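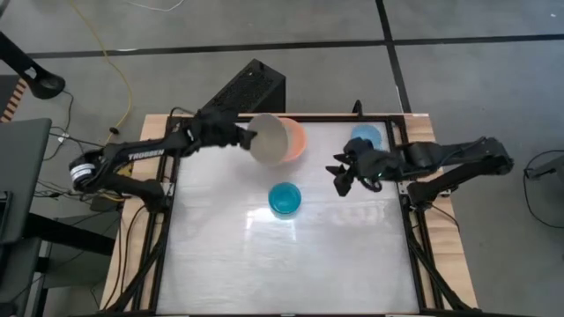 The left arm has the disc, the right arm is still open. Three cups on the table.

I promised to write more about my work with the two arms, so I will try. In August I started to record demonstrations for the cup and disc task. It means I move the arms by remote control, the computer saves everything, and later a model learns from these recordings. It sounds easy when I explain it to my parents. It is not so easy for the hands.

My first day was very bad. I held the control handles too strong, and every small shake of my fingers went to the gripper. Yufang Du, who trained me, told me to breathe out before I close on the disc. I laughed, but I still do it now — and my recordings became smoother.

The difficult part for me is the disc. It is flat and round, and if I take it too near the edge, it turns in the gripper. Then I must decide: do I correct it, or do I stop and delete? At the beginning I deleted everything that was not beautiful. Haoran Han looked at my folder and said please keep some of the corrections, the robot also needs to see how a person repairs a small mistake. I was thinking about this sentence the whole evening.

The other problem is waiting. When my left hand works, my right hand wants to do something too. But each useless movement is also recorded, and the model will copy it. So I learned to keep the right arm quiet near the cups until I need it.

Last week I finished number 1114. We keep 5 bad ones in a separate folder for new people to watch, and two of them are mine. After Hademside I will go to Tritolbridge to help with the same task there, with different cups I think. I will write again when I know what the lights are like in that room.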